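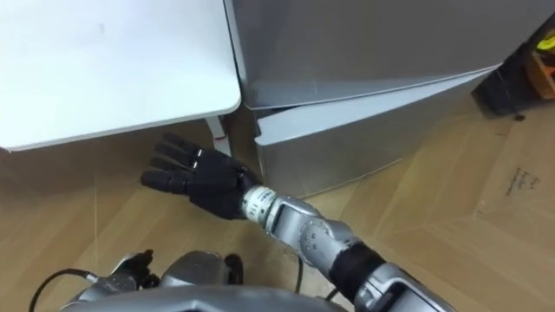
Room meeting, September, 16:00
Present: Lina Atallah (chair), Szu-yu Chow (minutes)

1. Desks. The white desk with the number 4 sticker stays by the wall. The Gatetti quote for a replacement, 627 plus delivery, was turned down. 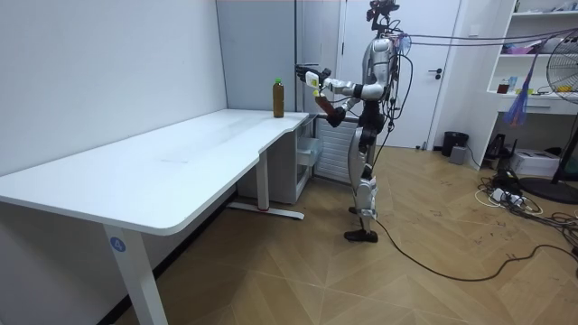
2. Bottles. Anything left on a desk overnight goes back to the Masri store. Szu-yu to order 2 more racks.

3. Floor. Parquet to be swept before the Stela visit. Lina to ask about the smudges on the desk top.
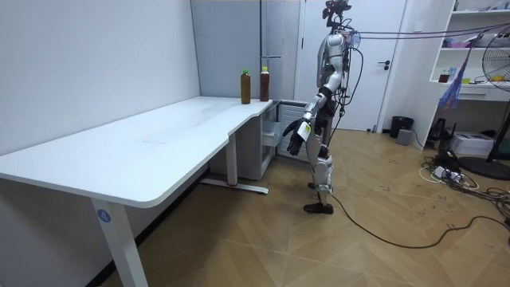 4. AOB. Radiator key still missing. Szu-yu to try Henon.

Closed 16:35.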